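3.2 Breakage and the household tin

The literature on biscuit breakage has been written almost entirely by people who own a warehouse. Stougaard's early work for Havine followed packets from oven to loading dock and stopped there, on the reasonable grounds that this was where the funding stopped. What happens between the shop and the second cup of tea has been left to folklore, most of it contributed by grandparents.

We asked 34 households in Orkeck to keep a diary of every biscuit found broken, noting the time of day and the person they blamed. The diaries ran through February. Eleven were returned in a usable state and one was returned with jam on it. Blame fell mostly on whoever had opened the packet, although two households accused the dog throughout and did not revise their position when shown the data.
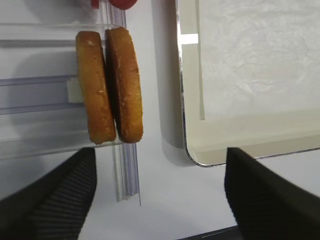
Figure 4. Two round biscuits standing on edge in a clear plastic holder.

Storage mattered less than we had hoped when we wrote the grant application. Households that decanted their biscuits into a tin reported slightly more breakage than those that left them in the packet, but they also reported more visitors, and we cannot separate the two effects without forbidding visitors. The ethics panel was cool on this. Humidity made a modest difference – a softened biscuit bends a little before it gives way – and participants overwhelmingly preferred a broken biscuit to a soft one.

The Sunday entries deserve a word. Breakage rose sharply in the late afternoon, and the broken pieces were recorded as eaten at once "to tidy up". Bergþóra Stougaard (personal communication) has suggested that some of this breakage was deliberate. We recoded the diaries with a separate category for suspiciously convenient fractures, and the results are given in Section 3.3.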